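Akanda project report: clearing a table with two arms

I'm writing this up for our group, which was me, Myfanwy Skyrme and Bleddyn Pumphrey, with Brândușa Filip looking in when we got stuck (often!). Our job was to get a pair of robot arms to tidy the sort of mess you'd leave after a lunch break. We'd called the project Akanda back in October, before we had a single line of working code, and the name stuck.

Cups and boxes came first and went pretty well. Wrappers were another matter. They're thin, they crumple into a different shape every time, and if the fingers come in a bit too high you just close on air. Bleddyn spent ages on the approach height while I drove the arms by hand and recorded the runs — 413 in the end, of which we threw out 126 for silly things like me starting before the log was on.
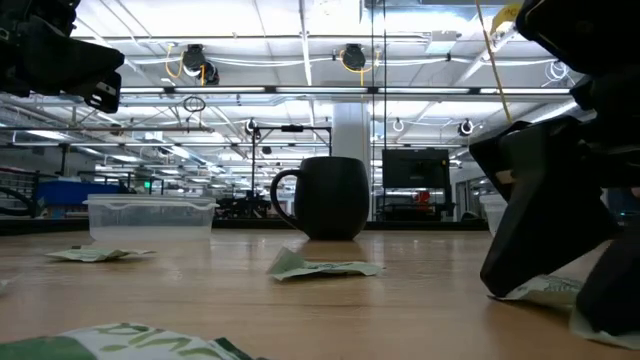 Why didn't we just use a suction cup for the wrappers? We only had finger grippers to work with, and Brândușa thought a crinkled surface would leak too much air for suction anyway.

What helped most was slowing the last bit of the move right down and letting the pad press the wrapper to the table before the fingers closed. Myfanwy came up with that one and I was sure it would tear things, so fair play to her. Mugs still want a different grip, and swapping between the two is clumsy. I'd love another term on it. The write-up of the grip settings is Myfanwy's part and comes after mine.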